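Jan 22, 2018 — patch cable cell, house rules, second draft

Spent the morning turning our pile of sticky notes into rules people can follow without asking me. I love this part! The first draft was four pages and Rasha Karam sent it back with most of it struck out. Her note said a rule that can't be checked by someone standing next to the cell should go in the manual. Fair. So everything below is checkable by eye or by hand.

**Rule 1. Write down what's in reach before arming.**
Rack, work surface, cables, anything under the arm. The Cikley checklist we started from only asks for "area clear", and two people can read that two very different ways. 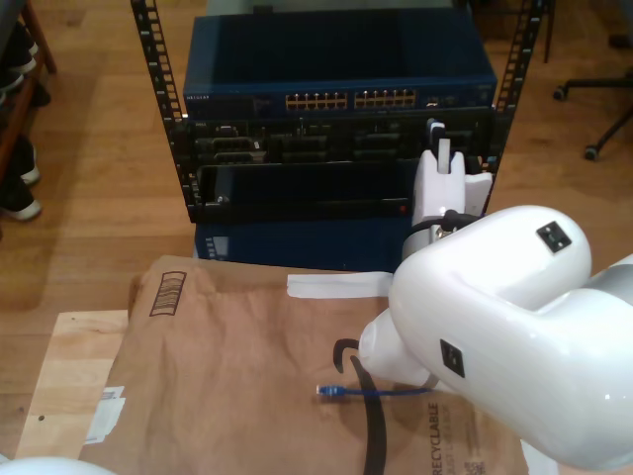 Speed limits took the longest to agree on. Wakden wanted one number for the whole job, and I argued for two: 100 mm/s in open space and 80 mm/s once any part of the gripper is near the gear. I still think two is right. With the gripper right up in front of the rack like this, and the black finger pressed close to the face of the equipment, a small error has nowhere to go. The hanging cable under the wrist counts as part of the arm for this rule, so the slow zone has to allow for that loop as well. Rasha agreed on the spot once we talked about the loop, which made my day.

**Rule 2. Loose cables get a home position.**
Either the patch cable is in the gripper, in a port, or lying on the work surface with the plug pointing the same way each time. We lost most of an afternoon in August to a plug that had rolled over (clip side down, grip failed again and again, and I kept blaming the calibration). Plug direction goes in the log line along with the run number. Run 138 is the last one with the old log format, so don't compare anything across that line without checking the columns first.

**Rule 3. Switch lid and rails are keep-out.**
Ports are the target, everything else on the rack is a wall. Kanaan's planner lets you draw keep-out boxes by hand, and I've drawn one for the lid and one per rail. They're saved as job 902. Please copy it before editing!

Open question for the group: do we treat the work surface covering as part of the fixture? I say yes. Paper can shift, and if the plug is resting on it, the plug shifts too. Proposed wording: "Covering is flat enough that a plug laid on it stays where it was put." Rasha wants "taped on two sides" because it's easier to check. She's probably right.
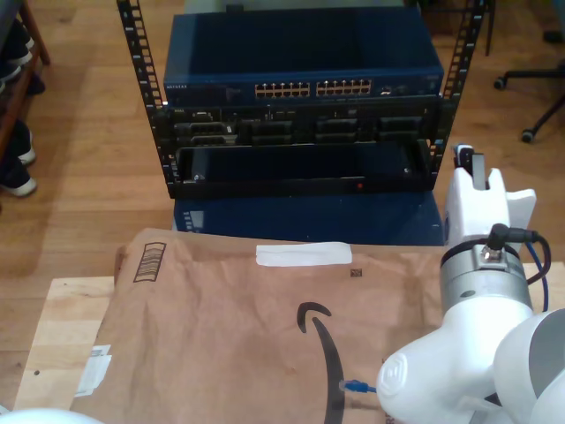

*Blue plug over the mailer bag, gripper fingers up, rack behind.*

**Rule 4. Base check first, every session.**
My favorite one, since it costs a minute and we skipped it for ages. Hand on the plate, try to rock it. Look at each flange screw you can get your eyes on, and use a mirror for the rest. Then the connector: coupling ring snug by hand, no tools, and follow the cable back far enough to be sure it isn't pulling sideways. Initial the sheet. No initials, no arming — same for visitors from Prarkov as for us. 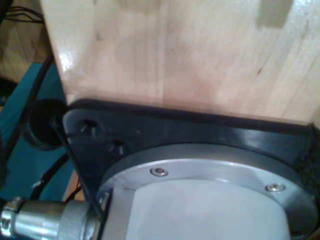
*Base plate and flange, with the knurled ring on the connector at lower left.*

Still to do:

- paint marks on the flange screws so a turned one shows up at a glance
- ask Wakden if their two-speed setting survives a restart
- move the stop button rule up to the top of the printed sheet, Rasha's request
- retype the log header with the plug direction column
- laminate nothing until draft three!

Trying the whole sheet on a fresh pair of eyes tomorrow. I'll stand back and keep quiet, and mark every place they stop to ask something.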